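제4장
물은 누구의 것인가: 병에 담긴 물과 수돗물에 관한 주장들

이 장에서 다루는 내용
병입수 시장에서 반복되는 세 가지 주장과 그 근거
블라인드 시음의 설계와 흔한 오류
수질 기준과 표시 제도의 차이
가격에 포함된 것과 포함되지 않은 것

4.1 들어가며

물맛에 대해 말하는 사람은 많다. 그런데 그 말의 근거를 물으면 대답이 금세 흐려진다. 깨끗하다, 부드럽다, 목 넘김이 좋다, 미네랄이 살아 있다. 마지막 표현은 특히 곤란하다. 칼슘 이온은 살아 있을 수 없다. 이런 말이 교과서에 그대로 실리는 일도 드물지 않아서, 이 장은 먼저 말의 값을 따지는 일부터 시작한다.

앞 장에서 우리는 상수도 요금이 어떻게 정해지는지 살펴보았다. 요금에는 취수와 정수, 관로 유지, 검침에 드는 비용이 들어가고, 지역에 따라 그중 일부는 세금으로 메워진다. 독자는 이제 수돗물 한 컵의 값이 얼마나 작은지 안다. 그렇다면 같은 양의 물이 병에 담겼을 때 값이 크게 뛰는 까닭은 무엇인가. 판매자의 대답은 대체로 품질이다. 필자는 이 대답을 믿지 않는 쪽에서 출발하되, 믿을 만한 부분이 있는지는 차례로 검토하겠다.

검토의 재료로는 가공된 광고 문구가 아니라 시장에서 흔히 만나는 형식의 주장을 쓴다. 생수 회사 모식스(Mosix)의 안내 책자는 자사의 물이 "몸이 먼저 아는 물"이라고 적고 있다. 몸이 무엇을 어떻게 아는지는 열여섯 쪽 어디에도 나오지 않는다. 경쟁사인 스테키크(Stekik)는 한술 더 떠서 "분자가 작은 물"을 내세운다. 물 분자의 크기는 회사마다 다르지 않다. 이 문장을 반박하는 데에는 중학교 과학이면 충분한데도 책자는 해마다 새로 인쇄된다.

4.2 세 가지 주장

병입수를 권하는 주장은 맛, 안전, 건강으로 나눌 수 있다. 셋은 광고 안에서 늘 섞여 나오므로 독자가 직접 떼어 놓아야 한다.

맛에 관한 주장은 시험할 수 있다. 사람에게 상표를 가리고 물을 마시게 한 뒤 구별할 수 있는지, 구별한다면 어느 쪽을 좋아하는지 물으면 된다. 간단해 보이지만 제대로 한 시험은 생각보다 적다. 온도가 다르면 결과가 흔들린다. 차가운 물은 냄새가 덜 나고, 실온에 둔 물에서는 염소 냄새를 알아차리기 쉽다. 냉장고에서 꺼낸 생수와 방금 튼 수돗물을 비교해 놓고 맛의 차이를 논하는 글은 온도를 비교한 글이다.

컵도 문제가 된다. 종이컵에서는 종이 냄새가 나고, 세제가 덜 헹궈진 유리컵에서는 세제 냄새가 난다. 같은 재질, 같은 모양의 새 컵을 쓰고, 따르는 사람과 건네는 사람을 분리하며, 순서는 참가자마다 무작위로 바꾸는 것이 최소한의 조건이다. 이 조건을 하나라도 어긴 시험이라면 결과가 마음에 들더라도 버려야 한다. 마음에 드는 결과일수록 더 그렇다.

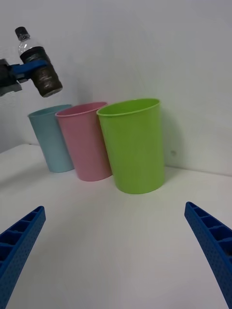
브릴콤(Brilcombe)이라는 소도시의 시민 강좌에서 이루어진 시음을 보자. 강좌를 맡은 릴라 터카치(Lilla Takács)는 참가자 열네 명에게 상표를 가린 물을 마시게 하고 어느 것이 수돗물인지 고르게 했다. 강좌 소식지는 다음과 같이 썼다. "참가자 대다수가 생수의 우수한 맛을 알아보았다." 표를 찾아보면 사정이 다르다. 수돗물을 맞힌 사람은 네 명이었다. 나머지는 다른 물을 수돗물로 지목했고, 그중 두 명은 가장 비싼 물을 골랐다.

소식지의 문장은 어디서 나왔을까. 시음이 끝난 뒤 상표를 공개하고 다시 물었더니 많은 사람이 생수가 더 낫다고 답했다는 것이다. 두 번째 질문은 맛에 관한 질문이 아니다. 이미 이름과 값을 아는 사람에게 그 이름과 값을 어떻게 생각하느냐고 물은 것이다. 두 질문의 답을 한 문장에 합쳐 놓으면 앞의 결과는 사라지고 뒤의 결과만 남는다.

그렇다고 이 시음이 수돗물의 승리를 보여 준다고 쓰는 것도 잘못이다. 참가자가 너무 적다. 한 번의 시음에서 나온 숫자로는 우연과 실력을 가를 수 없고, 소도시 한 곳의 수돗물이 다른 지역의 수돗물을 대표하지도 않는다. 필자는 학생들이 소식지의 문장을 비웃은 다음 곧바로 정반대의 문장을 같은 자료로 쓰는 모습을 여러 번 보았다. 자료가 약하면 어느 편에도 쓸 수 없다.

안전에 관한 주장은 맛보다 까다롭다. 수돗물이 정수장을 떠날 때의 수질과 집 안 수도꼭지에서 나올 때의 수질은 같지 않을 수 있다. 오래된 건물의 배관, 청소하지 않은 저수조는 실제로 문제를 일으킨다. 회의적인 태도는 이런 지점까지 부정하라는 뜻이 아니다. 다만 배관이 의심되면 수질 검사를 받아 보는 것이 순서이고, 검사도 하지 않은 채 평생 생수를 사는 것은 불안을 정기 구독하는 일에 가깝다.

병입수 쪽의 조건도 같은 엄격함으로 물어야 한다. 수원지에서 채수한 날과 마시는 날 사이에 물은 창고와 트럭을 거친다. 볕이 드는 곳에 쌓아 둔 물과 서늘한 창고에 둔 물이 같은 라벨을 달고 팔린다. 라벨은 병에 들어갈 때의 물을 설명할 뿐, 그 뒤의 보관 과정까지 기록하지는 않는다. 뚜껑을 딴 병을 며칠씩 두고 마시는 습관에 대해서는 판매자도 별로 말이 없다.

건강에 관한 주장은 셋 가운데 가장 약하다. 미네랄이 들어 있다는 말은 대개 사실이다. 그런데 수돗물에도 들어 있다. 얼마나 들어 있는지, 그 양이 하루 식사에서 얻는 양과 견주어 의미가 있는지를 밝히지 않으면 사실이면서도 아무것도 알려 주지 않는 문장이 된다. 시리완(Siriwan)이라는 상표의 물은 "천연 칼슘 함유"를 큰 글씨로 적고 함량은 뒷면에 작은 글씨로 적었다. 독자는 앞면을 읽기 전에 뒷면을 읽는 버릇을 들이기 바란다.

4.3 값에는 무엇이 들어 있는가

한 병의 값을 나누어 보면 물 자체의 몫은 작다. 용기, 운송, 진열, 광고, 유통 마진이 나머지를 차지한다. 이 비용들이 모두 낭비라고 말할 수는 없다. 단수가 된 마을에서, 수도가 닿지 않는 공사장에서, 병에 담긴 물은 값을 한다. 들고 다닐 수 있고 쌓아 둘 수 있다는 성질에 돈을 내는 것이라면 계산이 선다. 문제는 그 편리함의 값을 순수함의 값이라고 부를 때 생긴다.

값에 들어 있지 않은 것도 있다. 빈 병을 모으고 처리하는 비용은 대부분 구매자가 계산대에서 내지 않는다. 재활용 표시가 붙어 있다는 사실과 그 병이 다시 쓰인다는 사실 사이에는 긴 거리가 있으며, 이 거리를 채우는 숫자는 누가 세느냐에 따라 크게 달라진다. 수거량을 재활용량으로 적은 보고서를 만나면 분모와 분자가 무엇인지부터 확인해야 한다. 이 문제는 제5장에서 다시 다룬다.

수도 사업자의 말이라고 해서 더 너그럽게 볼 이유는 없다. 공공 기관도 홍보물을 만들고, 홍보물은 유리한 항목을 앞에 놓는다. "모든 항목 기준 적합"이라는 문구를 읽을 때에는 어떤 항목을, 어느 지점에서, 얼마나 자주 쟀는지 물어야 한다. 기준을 통과했다는 말은 기준 자체가 알맞은지에 대해서는 아무 대답도 하지 않는다.

4.4 읽기 전에 해 볼 일

집이나 학교에서 쉽게 구할 수 있는 병입수 한 가지를 골라 라벨의 문장을 모두 옮겨 적는다. 옮긴 문장을 확인할 수 있는 것과 확인할 수 없는 것으로 나누고, 확인할 수 있는 문장 옆에는 확인 방법을 적는다. 방법이 떠오르지 않으면 억지로 채우지 말고 빈칸으로 둔다.

다음으로 거주 지역 수도 사업자가 공개한 수질 자료를 찾아 같은 방식으로 나눈다. 두 표의 빈칸을 비교한 결과는 4.5절의 토론에서 사용한다. 빈칸이 하나도 없는 표를 가져온 학생은 라벨을 다시 읽어 보기 바란다.

주요 용어
병입수, 블라인드 시음, 순서 효과, 수질 기준, 표시 제도, 외부 비용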